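Folding day at the Limen open house

I have wanted to see the Limen building at Retport ever since it opened, so when they put on an open day in September I was on the first bus out. Doors at ten, soup at noon, and a programme so full that I had to choose between the linen talk and the bedroom sessions. I chose bedrooms, and I'm very glad I did!

The building used to be a rope store. It is long and low, with a staircase at each end, and upstairs they have set up rooms where all the everyday work of a home gets looked at properly: making beds, putting clothes away, sorting out the airing cupboard. We were 23 in my group, which was a bit of a squeeze on the landing, but everybody shuffled round good-naturedly and we went in by turns.

Our guide was Tormod Wikström, who has a lovely slow way of talking and obviously folds his own jumpers. He started us on thick, soft things, the fleecy tops and jackets that never want to lie flat. His view is that most of us fold them too small. You make a tight roll, it looks splendid for a minute, and then it springs open as soon as you turn your back.

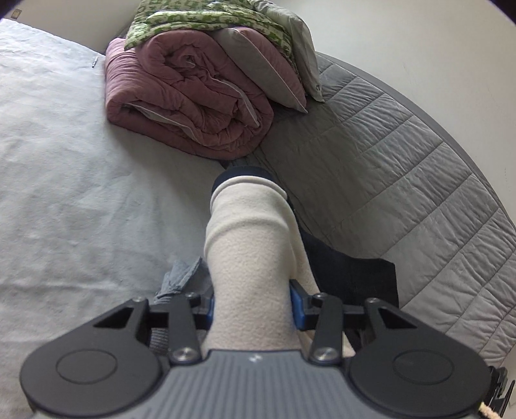 I asked about drawers, as mine are shallow and I have always rolled everything. He said rolling is fine for thin cotton, and for a rucksack, but a thick top is happier folded flat in a loose rectangle with the sleeves tucked behind. He also likes to work on the bed, where there is room to spread your elbows. I do mine on the ironing board, balanced over the ironing, so that was me told.

After that came a long and surprisingly lively chat about bedding. Do you fold the quilted cover back or take it off altogether? Where does the spare set live? A woman from Nastska told us she keeps hers inside one of its own pillowcases, and half the room wrote it down. I have tried it at home since and it works a treat — the whole lot comes out of the cupboard in one go.
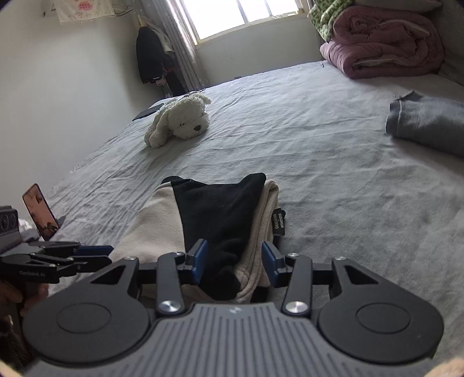 The other thing I took away was to smooth a garment with the flat of your hand before every fold, and to leave it alone once it is down. I am a terrible fiddler. We had 40 minutes in that room and I could happily have stayed for twice that.

Downstairs the Eklund stall was selling wool brushes and cedar blocks, and I bought one of each. The soup was yellow pea, with very good bread. They'd had over 670 people through by the middle of the afternoon, so go early if you want a seat. The bus back leaves from the harbour side at 6 minutes past the hour, and the stop is further away than it looks on the map.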